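Picking cell at work, six months in. What changed for you?

hallvard_b
I work in a packing shed that does mixed produce baskets for grocery stores and offices. We put in a robot cell from Solberg last winter and I was one of the people moved onto it. I keep reading articles written by people who sell these things, so I would like to hear from people who stand next to one all day. What changed for you, good or bad?

My side of it. Before, we had 4 people on the basket line and we swapped stations when our backs hurt. Now two of us are on the line, one is in receiving and one took a job somewhere else. The cell does the easy fill and we do the leaf items, the soft fruit and anything that comes in odd sizes. So the work left for us is the fussy part, all shift. My back is better. My hands are worse.

millrace
Same here with the leftover work. We had a Riltar arm put in for carton loading. It takes the standard cartons, and the people get the crushed ones, the relabels and the returns. Output went up, but if you look at it per person you would think we got slow. It took our lead a long time to get the office to stop comparing the new numbers with the old ones.

Did they change how you are measured?

hallvard_b
Yes, and badly at first. They set a target of 1,015 baskets a shift for the cell and us together. When the cell stopped, the target did not move. They fixed that in the spring after enough of us wrote it down on the shift sheet.

toppan
I'll say the other side. I run two cells at a plant that uses Pendow software and I would not go back. I used to lift all day. Now I clear stops, check the grip settings and teach new items. I got a pay step for it. People who complain about these cells have forgotten what the line was like.

millrace
You got a pay step. We got a one-page handout.

toppan
Then your problem is with the plant and not with the arm.

millrace
From where I stand those are the same thing. The plant bought the arm and decided what went with it.

kestrel_nine
Maintenance here. The part I see missed is teaching time. Someone has to show the cell every new item and every new container, and that gets dumped on whoever is on shift. Our plan assumed one hour per item. Round things are fine. Long things that lie at an angle against the wall of a basket are slow, and anything under leaves is slower. Ask early who does that work and whether it is in the schedule.

Also ask who cleans. Crumbs and bits of stem on the table throw off some vision setups, and ours sat in stop for most of a morning over dust on a lens.

hallvard_b
It is not in our schedule. We do teaching between orders. We practice with plastic produce so we don't waste stock, and then the real stuff behaves differently and we adjust again. Wicker is its own problem because the rims are not all the same height, even in one delivery.

toppan
Why are you teaching on plastic? We stopped that. The weight is wrong and the skin is too shiny for the camera. Use seconds from the reject bin.

hallvard_b
Seconds go soft by the afternoon under the lights. Plastic gets the reach and the approach right, then we do grip force on real items. I agree the weight is wrong. I don't agree that it is useless.

kestrel_nine
Both of you are doing what works in your building. I would do plastic for reach too.

lowgear
I'm at a site that gets a cell in September and I'm nervous about it. Our manager says no one loses a job. Is that true where you are?

millrace
No one was let go. When people left they weren't replaced. Ask that question instead and get the answer in writing.

toppan
We hired, for what it's worth. It depends on orders.

hallvard_b
Ask about rotation as well. If I could change one thing it would be that. Standing two hours beside the cell and then two hours in receiving would be fine. A full shift picking out what the machine skips is hard on your attention. I've asked for it twice and the answer is that receiving is full.

I started today's teaching at the corn basket and will be back on it after break, so I may be slow to reply.

Comments (3)

drirmont_reader
We rotate every 80 minutes and it costs almost nothing once the second person is trained. The training is what management doesn't want to pay for.

pallet_jane
Disagree with toppan on forgetting what the line was like. I remember it fine. It was heavy, and I had people to talk to.

Contact | Rules | Copyright 2020 | Back to top
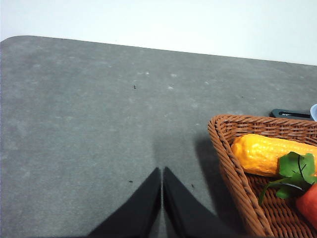 Ingegerd Hovland: Get the rotation agreed before the cell is switched on. We waited until after, and by then the staffing was set and receiving had no room for anyone.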